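Powers of Attorney: Review Yours Before It Is Needed

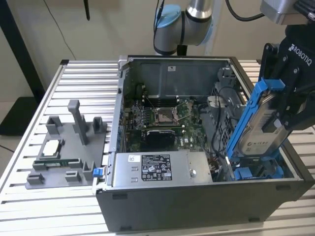
A durable power of attorney allows a person you choose to manage your finances if you become unable to do so. Many clients of Sial sign the document along with their other estate papers and do not look at it again. Banks and title companies may hesitate to accept an older form, particularly one that names an agent who has moved away or died.

Clients are encouraged to read the section on gifts and real estate with care. In many states an agent may not make gifts, change a beneficiary or create a trust unless the document says so in plain terms. A general grant of authority — however broad it sounds — is often not enough. The document should also name at least one successor agent.

A power of attorney ends at death. From that point, authority passes to the personal representative or the trustee, and an agent who continues to sign checks may be held personally responsible.

Hina Ghauri and Brian Shirima of our estate planning group will review existing documents during October. Appointments are available each Wednesday and last one hour. Please bring the signed original and a current list of accounts.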